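The Daketby desk organiser, and how I came to sell it

Small shop, one product page, far too many words. If you only want the measurements, skip to the bottom. If you're like me and you read everything before you buy a thing to put pens in, get a cup of tea and carry on.

I started making desk organisers when I was sharing a spare room with a sewing machine, a guest bed and my tax paperwork. I'd bought three plastic ones by then. The first had slots that fitted nothing I owned, the second tipped over every time I took the scissors out, and the third went yellow on the windowsill. So I made one out of beech offcuts, put it on the desk, and Kiri Sutcliffe from next door asked me for one before the oil had dried. She still has it. It's a bit wonky and she won't let me swap it!

The Daketby is the grown-up version of that first one. It's a low tray, 300 mm long and 200 mm deep, with a raised back section 105 mm high for the tall things. There are 6 compartments. Two are long and shallow for pens and rulers, three are small and square, and the last is a wide open one at the front that I left plain on purpose. Mine has my keys in it, a tape measure and whatever I emptied out of my coat pockets last night.

It's beech, sanded by me, with two coats of hard wax oil. The joints are glued and pinned. I tried a version with finger joints and they looked lovely, but it put the price up so much that I couldn't look people in the eye. The underside has thin cork glued on so it won't scratch a painted desk, and it stays put when you rummage.

A word on pencils, as I get a lot of emails from parents. Standard colouring pencils stand up nicely in the back section, points up, and new full-length ones stick out enough to grab. The stubby fat ones for little hands get lost in there, so put those in the open front bit. Felt tips are happier lying flat in the long slots. Glue sticks fit the small squares with a little room to spare, and so do most rubbers, bulldog clips and those tiny staplers that never have any staples in them.
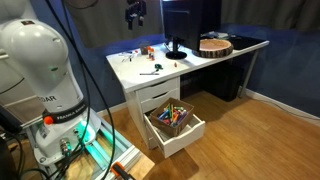
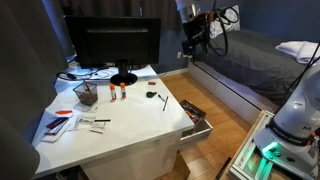

Pens and glue sticks on the desk

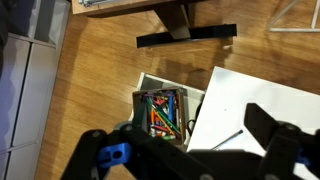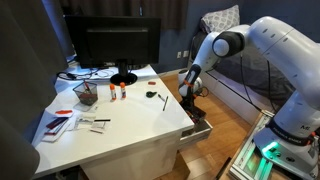
I do get asked whether it'll fit in a drawer. The tray part will go in most of the drawers I've tried, but the back section is the sticking point, so measure the inside height first (the inside, not the drawer front — I've made that mistake with my own kitchen). If your drawer is shallow, have a look at the Skuria. It's the same footprint as the Daketby without the tall back, and a few people have bought one of each and keep the good pens in the hidden one. Very sensible.

Then there's the Mangundap, which I only make to order. It's a wall rail with hooks and two little pots, and it was Saskia Merrick's idea. She teaches piano from a front room with hardly any floor in it and wanted her pencils off the lid of the piano. I like making them but they take me an age, so please don't order one the week before a birthday.

Colours. The Daketby comes in plain oiled beech, or with the back section painted in dark green, mustard or off-white. I did have a pink, but the paint maker changed the recipe and the new one came out like a sticking plaster, so it's gone for now. If you'd like a colour to match a wall, send me the name of it and I'll tell you whether I can get a small tin. There's an extra charge for that and it covers the tin, nothing else.

Looking after it is easy. Wipe it with a damp cloth and dry it afterwards. Ink comes off the oiled parts if you get to it quickly, and after that it's there for life. Permanent marker is called that for a reason. When the wood starts to look thirsty, rub in a bit more oil with an old T-shirt and leave it overnight — any hard wax oil will do, you don't need to buy mine. Keep it off radiators, please. One came back to me last June with a split along the base and it had spent the whole winter on a shelf over a heater. I mended it, and it's fine now, but you can see the line.

I post from Brerard twice a week. Everything goes in cardboard and shredded paper, no plastic, and I use whatever boxes I've been given, so don't be alarmed if yours turns up saying it's full of tinned tomatoes. If it arrives damaged, send me a photo and I'll sort out another one. If you just don't like it, post it back unused within a month and I'll refund you, less the postage.

Measurements for the Daketby
Length: 300 mm
Depth: 200 mm
Height at the back: 105 mm
Compartments: 6
Wood: beech, oiled
Base: cork

Page last tidied up on 9 January 2022. The off-white is out of stock at the moment, more on the way.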